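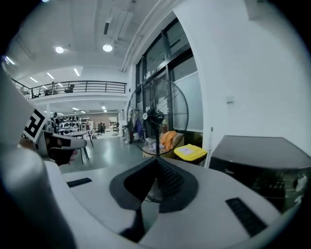 Black pedestal fan at Casine.

The drive to Umberg is mostly two-lane road and I got there at 9:30, half an hour before the doors opened. Several cars were already in the lot. Casine sells bowl blanks, pen stock and spindle squares, most of it by mail, and opens the yard and the turning shop to visitors once a year in February. I have been buying from them for a while and had never seen the place.

Entry is free. You sign a sheet, take a pair of safety glasses from the bin if you didn't bring your own, and wait for a group. Groups go out with one guide and walk the yard first, then the drying building, then the shop. Mine was led by Riku Maruyama, who runs the drying side and has been there since it was a firewood lot.

The yard

Logs come in from tree services and from a few landowners within driving distance. Black walnut, cherry, sugar maple, box elder and ash are the regular species. Everything is stacked off the ground on rails with the ends painted. Riku said the end coating goes on the same day the log is bucked, and that a walnut log left bare over a warm weekend will have checks an inch deep before anyone gets to it. He had one set aside to show us, and you could get a fingernail well into the cracks.

A woman in our group asked whether they buy burl from the public. They do, if it comes off a tree that was already coming down and there is some paperwork to say so. They pay by weight, green, and they won't quote from a picture. He suggested leaving a foot of trunk on either side of the burl and not pulling the bark off.

The sawing is done on a Sirex band mill under a lean-to roof. It was running for part of our visit, cutting a maple log through the pith so each half could be laid flat and marked for rounds. The rounds are marked with plywood discs in different diameters. The operator moves the discs around on the slab with a crayon in his other hand until he has the layout he wants. I could have watched that for longer than we were given. A knot or bark pocket that I would have cut away was kept right at the edge of a blank, where it would end up in the rim.

Drying

Pieces under three inches thick go in the kiln. Thicker ones are waxed and air dried, or rough turned first. The kiln is a small dehumidification unit in an insulated room, and it was unloading on the day, so we could stick our heads in. It smelled strongly of cherry.

Rough-turned bowls are the part I came to see. Casine turns them green with a thick wall, weighs each one, writes the weight on the bottom in pencil and puts it in a paper bag with shavings. It is weighed again every week. When the weight stops changing, it goes on the sale shelf. A ten-inch maple bowl usually takes 10 weeks this way, according to Riku, and walnut takes longer. Some of them crack anyway. He puts the loss on cherry higher than on anything else and has started drying it more slowly, with two bags, one inside the other. There were 828 bowls on the racks, from the tally sheet taped to the end post.

I asked about microwaving and about soaking in alcohol, which I have tried at home with mixed results. They don't do either. Riku was polite about it.

The turning shop

Tegwen Watkins gave the demonstration. She makes lidded boxes and hollow forms, and teaches at Casine in the warmer months. The lathe was a Gauthier bowl lathe with a sliding headstock, and she had a camera over the bed with a screen on the wall for those of us at the back.

She made a small end-grain box in cherry with a dark lid. The blank was roughed between centers, a tenon cut on each end, and the piece parted into two. The body was hollowed first. She likes to leave the opening slightly tight, fit the lid to it, and finish the outside of both together so the grain lines up. She ran it at up to 3000 rpm for the finishing cuts on the outside and a good deal slower for the inside. Several people wrote the number down and she told them to go by the diameter of their own piece and by how the lathe sounds.

Notes I took during her talk:

Sharpen before the last cut, even if the tool still feels good.
Cut the lid recess with a square-ended scraper, and check that the walls are parallel with the straight side of a caliper.
Let a new box sit a day or two after hollowing, then refit the lid. It will have gone oval.
Sand with the lathe slow. Fast sanding heats end grain and makes tiny cracks that only show up once the oil is on.
For a lid that lifts with a little pop, stop fitting while it is still too tight and take the rest off with 400 grit.
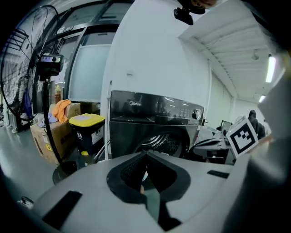

Front-loading washing machine, dark charcoal.

Her finish is plain tung oil, thinned for the first coat, then three more coats with a day between. No wax. She said wax looks good at a craft fair and shows every fingerprint a month later. A man next to me disagreed and they went back and forth on it for a while – friction polish came up too – and then it was time for the next group.

Buying

The sale room opens to visitors after the tour. Prices were the same as in the catalog, but you get to go through the bins, and there is a shelf of seconds that doesn't go online. I bought two walnut rounds, a box elder blank with red streaks through it, and a rough-turned maple bowl with a knot near the foot. The total was 70 dollars. Dry burl was nearly gone by the time my group got in, so if that is what you want, get on the first tour.

There is coffee but no food. The yard is gravel and was muddy in places; boots are a good idea. The drying building has a step at each door and the aisles between racks are narrow. Dogs have to stay in the car.

I roughed the box elder the following evening. It was a little wetter than I expected near the center, so I left the wall at an inch and bagged it, and wrote the weight on the bottom. The walnut is on the shelf until I decide on a shape.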